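Ekthorpe gorge boat tour - worth it or skip?
Travel Talk > Day Trips and Tours

mossback_jen
We have two nights near Ekthorpe in June and the hotel keeps pushing the Vesari boat tour through the gorge. The page says "100% of guests see the waterfalls up close," which makes me suspicious right off the bat. It also says small groups, but I can't find a group size anywhere. Has anyone been on it lately? We're two adults and a kid who gets bored fast.

tandem_otis
Did it last year. Small group meant every seat on the boat was taken. The gorge is pretty, I'll give them that, but you spend a good chunk of the morning in a van picking people up from other hotels. "Up close" was one waterfall, from the far bank, with the engine running so you couldn't hear the guide.

plumline
Otis, I think you got a bad day. We went on a Tuesday at 7 a.m. and the boat was half full. Saw otters. Our guide was Areti Fragkou and she knew every bird on that river. I'd do it again.

tandem_otis
Glad you liked it. I'd still want to know what I'm paying for before I pay. You got a good guide and a slow morning. The brochure doesn't promise either one.

mossback_jen
What did you both pay? The hotel quoted me 3,479 for the three of us and wouldn't say if park entry was in there.

tandem_otis
It wasn't when I went. 800 a head at the gate, cash only, and they told us in the van.

plumline
OK, that part is true. The 800 did annoy me.

gravelroad_dee
Skip the boat and walk the rim trail from Drirnby. Same gorge, and you can stop when you feel like it. There's a bus in the morning and another one back mid-afternoon. Take water, the kiosk at the trailhead was shut both times I went.

mossback_jen
How steep is it? Kid is seven. I keep seeing "family friendly" on trails that have a ladder in the middle.

gravelroad_dee
No ladder. First part is uphill and kind of a slog, then it levels out. There's a stretch with a handrail where I'd hold a seven-year-old's hand.

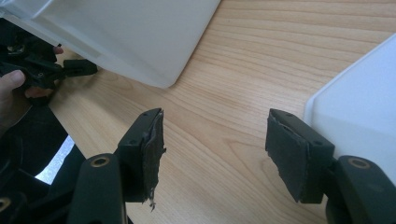
Wood tabletop, close up.

gravelroad_dee
Trail starts behind the church in Drirnby, by the way. The sign says Dimitriou Lookout, not rim trail. I walked right past it the first time.

plumline
You don't get the same view from the rim though. You're looking down at the tops of trees. From the water you've got the walls over you on both sides and it's a completely different place.

tandem_otis
For the part where you're on the water, sure. I'd like to see that part timed.

harborcat
Can I ask why the hotel is the one selling this? Mine did the same thing and got cagey when I asked to book direct. I went down to the dock the evening before and the Vesari guy sold me a seat for less than the front desk wanted. No van either, I just walked over after breakfast.

mossback_jen
That's the most useful thing anyone's said. Did he have a real schedule or was it "come by and see"?

harborcat
Handwritten on a board. We left late, but we did leave. I wouldn't count on it for a holiday weekend.

mossback_jen
OK. Plan is rim trail the first day as far as the lookout, then ask at the dock that evening. If they start in on the 100% thing I'm going to ask what happens when it's foggy.

plumline
Ask for Areti if she's still there. And get the early boat.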